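Small Kitchens, Old Drawers: a Talk with I-hsuan Fu

I-hsuan Fu runs the yearly kitchen idea contest at Halska, a cabinet maker in Larkby. I met her in February, when the entries were already closed and she still had paper on every chair.

"We received 694 entries," she told me. "The year before it was much less, so I was not prepared."

The main prize is $3,000 toward new cabinets. 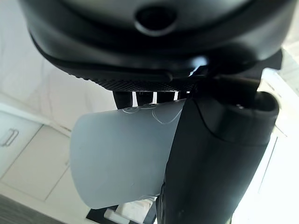 Black on white, close up.

She reads every entry herself before her colleague Shih-chieh Tam sees it. They do not discuss the entries until both have made a list of 40.

"Shih-chieh likes order," she said. "I like when a person has a strange corner and does something with it. So our lists are quite different, and then we have to argue."

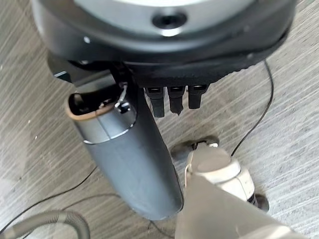
What people ask for

Many entries this year were about storage. Fu remembers a family from Kong who kept the drawers of a grandmother's dresser and built a new pantry to fit them.

"The drawers did not close well, and they wrote this very openly. I trusted them more after that."

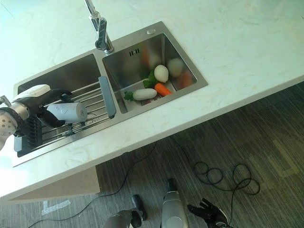
On choosing a winner

Tam joined us for the last part of the talk. He told me that the final choice was between two kitchens, and that it took them until nine in the evening.

"I wanted the other one," he said. "I still want it a little."

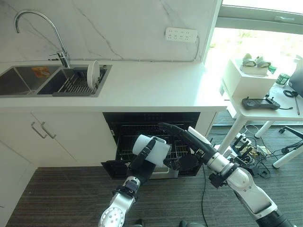

Next year

The contest will open again with a new theme, the kitchen for one person. Fu would also like a shorter entry form, with 2 pages at most.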